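The case against folding

Every November the same advice comes back. Fold your shirts in thirds, stand them upright, and you will get your weekends back. Liis Priedītis says so in her newsletter, Sallden says so on the side of its drawer dividers, and a friend of mine paid $300 for a course that said so over 2 afternoons. I have tried it. I have 80 pieces of clothing and I don't believe a word.

The promise is time. Yet the people making it never count the time spent folding, or the second round when one sweater comes out from the bottom and takes the pile with it. 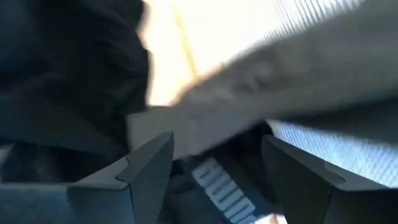
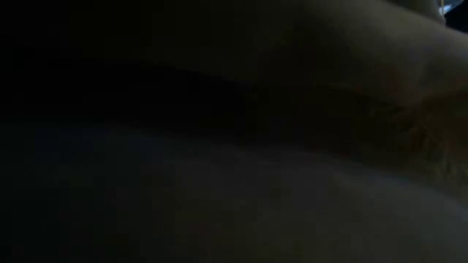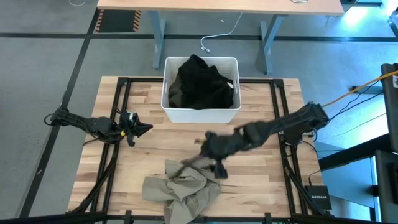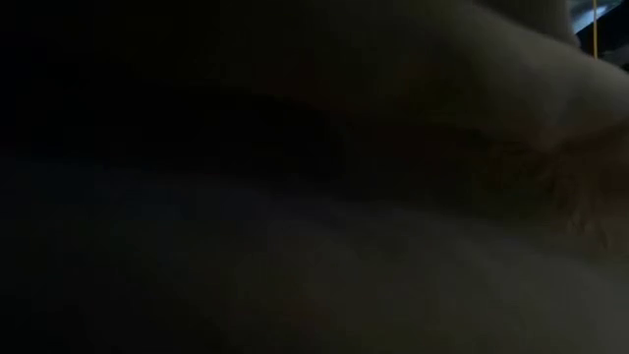

My own system is a bin for clean things and a bed to dump them on. My sister calls this giving up. I would call it sorting, which is the only part of laundry that has ever saved me a minute. Black clothes heaped in a white plastic bin, over the rim, with a tag showing at the side, are black clothes I can find. The crumpled khaki on the tabletop is a different matter, and I'll grant the folders that much – a garment left in a heap looks like it by morning.

So fold the pants. Hang the 2 shirts you wear to work. But a T-shirt spends its day under a sweater, and I have yet to meet anyone who could tell from across a desk how mine spent the night. Socks I won't even discuss.

Sallden would like me to buy another set of dividers before the holidays. I still have the first set, and there are batteries in it.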